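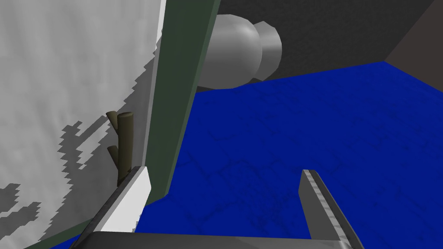

Should a town the size of Hastmont keep paying for a bus that runs half empty? It should, and it should stop judging the service by the number of people sitting on it at two in the afternoon.

Print this article | E-mail to a friend

The number 5 goes from the market square in Hastmont out to Potby and back, once an hour, from early morning until just after six. In March the council said it was looking at cutting the service to four runs a day. The paper it put out talks a good deal about empty seats. It says very little about who is in the full ones.

I have used the 5 for most of my working life. The first two buses in the morning are busy with people going to the bakery and the care home. The quarter past three is packed with schoolchildren. Between those times you might share it with two other passengers and somebody's shopping trolley, and those are the runs the council would like to lose.

Faith Magesa takes one of them every Monday to have her blood tested at the clinic. Her appointment is given to her and she does not choose it. Under the new timetable she would get there two hours early or miss it. She could take a taxi, and the fare would be more than she spends on food for the day. I asked what she would do and she said she would probably ring up and cancel, and see how she got on.

That cancelled appointment will not show up anywhere in the transport budget. It may well show up later as an ambulance, which comes out of somebody else's money. This is my main complaint about the way we add up the cost of buses. We put the diesel and the driver on one side and the fares on the other, and whatever is left over gets called a loss. We don't do this with street lamps. A lamp on Mutiso Road burns all night for the sake of a few people walking home, and I have never heard a councillor ask what it earns.

There is a fair argument on the other side. Wycliffe Wanyama, who drove the route for years before he retired, told me he would sooner see the money go into a good evening bus than into a midday one with three people on it. He has a point. The last bus leaves Potby before most shop workers have finished, so anyone on a late shift at Komex has to own a car or know someone who does. I would like an evening bus too. I just don't accept that it has to be bought with Mrs Magesa's.

The other suggestion is a bus you book by telephone. I have tried one of these while staying with my sister. You ring the day before, you are given a half-hour window, and you stand at the kerb hoping. It was fine for a planned trip to the dentist. It was no use at all on the day I ran out of milk, or when a friend rang at eleven to ask if I fancied lunch. People with cars make small trips like that without thinking about them. A regular bus is the nearest thing the rest of us have.

Once a timetable gets thin, people stop trusting it. They miss one bus, find the next is three hours off, and make other arrangements for good. Then the count goes down again and the next report says demand has fallen. The Sunday service went exactly this way, and it took less than two years.

The council is taking comments at the library until the end of the month. The form is by the photocopier — ask at the desk if they have run out. It has a box for how often you use the bus and a much smaller one for why. I wrote on the back.

Print this article | E-mail to a friend

Shares: 5 | Comments: 2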